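Bathroom Tips: Planning a Room With the Gralten Layout Kit

11/02/2024

If you have ever wondered whether a helper arm could handle the small stuff in your bathroom, the Gralten kit is such a fun way to find out! You build your own room on the computer, drop in an arm and let it try the chores before you drill a single hole. I have run 300 tries since May and I'm still finding things to move.

A few tips so far:

Measure the cabinet before anything else. The arm needs a firm, flat top to sit on, and it needs space for the elbow to swing (mine kept meeting the wall).

Start with tall, thin things. A freestanding paper holder is a great first job, easy to grip near the top and easy to set down again.

Leave the loose roll on the tank lid, but keep it clear of the rod.
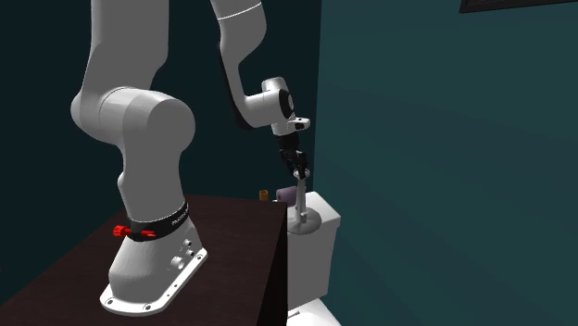

Save each layout under its own name before you shift the furniture. I lost five good ones by typing over them, grr!

Go slow on the first run of the day. The speed slider is touchy, and I like to watch the wrist come in close before I turn it up.

Next I want to try the towel shelf.

Related tips
Cleaning a Filtix shower filter
Folding towels for a narrow shelf
Ekanayake drawer liners, two years on

Contact | Copyright Prorkumberg Home Tips | Back to top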